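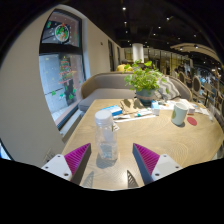 June, 10.15

Sitting area, oval table. Started on the clear-up before the Soston samples come over. Going by type, one thing at a time, and writing down where each goes so that people can find their stuff.

Water bottle: tip what's left into the plant, then plastics. The plant stays on the table. It wants 300 ml a week according to Brittany Cloutier, who potted it, and the teal-grey pot is easy to overfill, so go slowly.

Mint mug and the drinking glass to the kitchen. Red coaster stays, though it could do with a wipe.

Papers: two piles, keep and recycle. Anything with Vallejo on it is keep, even if it looks like scrap. I threw out a delivery note last time and had to ask them for another copy. Small packets go in the drawer with the tape and not in the pen pot.

Blue and white box: check inside before flattening. Same for the little one with the light blue top. The tube with the teal cap goes on the shelf by the sink until someone claims it. Brown paper bag, recycling if clean.

12.40

Stopped for lunch. Wood oil for the table: the Diltomau tin is down to the last bit, so have put 300 ml on the order list. Two thin coats, along the grain, overnight between them. Don't use the Zestar spray on it again, it leaves a film and mugs stick.

Sofa needs hoovering down the back of the seat. Chevron cushion cover comes off, cool wash only.

Still to do: ask Brittany whether the plant should move nearer the window while the oil dries. Find the other coasters.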